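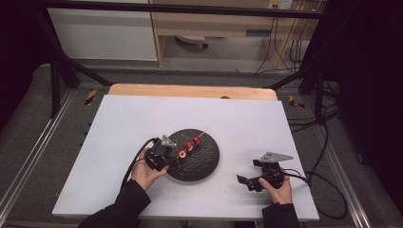

Fig. 1. Three pieces of red fruit on a skewer, black plate, white board. Note the cut piece at the lower end.

Food Presentation, Unit 4: Things on Sticks
Course notes, H. Laitinen

Read before Wednesday's practical. Those of you who read it during Wednesday's practical will be recognized by the juice on the pages.

1. Why a whole unit on skewers

Every year somebody asks, usually somebody who has already put their bag down and intends to stay annoyed. The skewer is the cheapest piece of equipment in the room and the one most often handed in wrong. You have very little food to work with and a straight line to put it on, so every decision shows. A bad stew can hide behind parsley. Three pieces of fruit have nowhere to go.

2. Spacing

Beginners push everything together until it looks like a traffic jam. Leave bare wood between the pieces, enough that each one reads separately from across a table. In Fig. 1 the pieces sit in a line with gaps between them, and the eye goes along it without being told to.

If you are serving to be eaten standing up, close the gaps a little. Fruit that slides down the stick onto a guest's cuff will be remembered longer than your name.

3. Whole or cut

A whole round piece gives you shine. A cut one gives you the inside, and with a pale-fleshed fruit under a red skin that means a ring of color you did not have to pay for. Use both if you like, but decide which one is the point. One cut face among whole pieces draws attention. All cut faces and you have made a fruit salad with a splinter risk.

Turn the cut face up. I write this on the board every term. Hiếu Hồ, who takes the second group, has it on a card taped to the fridge, where it has been mistaken for a religious text.

Cut last. Pale flesh browns while you are off looking for a cloth. A little lemon juice helps; a bucket of lemon juice is a different dish.

4. Angle and plate

Lay the skewer on the diagonal. Straight across looks like a thermometer. On a round plate the pointed tip may run past the rim, as in the figure, provided you have chosen to do it and can say so when I come past. Point it away from the person eating.

Dark matte plates are kind to red fruit and merciless about fingerprints. Hold by the edge. The Dullby plates are on the lower shelf; the ones above belong to Pastry, and Yasaman Ranjbar knows how many there are.

5. The area around the plate

Go back to Fig. 1 and look just below and to the left of the plate. Crumbs. Small dark ones, on a white surface, where they might as well be ringing a bell. Marks come off for these. Wipe the board before you plate and again before you put your hand up.

6. For the practical

Work in pairs. Each pair makes 4 skewers: 2 with whole fruit only, 2 mixed. You have 6 minutes from the time I stop talking, which past groups have found hard to identify.

Bring: small knife, clean cloth, apron. Skewers are supplied. Do not bring the flavored ones. Lachlan MacRitchie, you know why.

Marking: spacing, cut faces, placement on the plate, clean surround. Taste is not marked in this unit, though you may eat the evidence afterward.

Reading: the Mohammadi handout on fruit cuts, pages with the diagrams. If your copy is missing the last sheet, ask Houshang Kiani at the desk, politely, before noon.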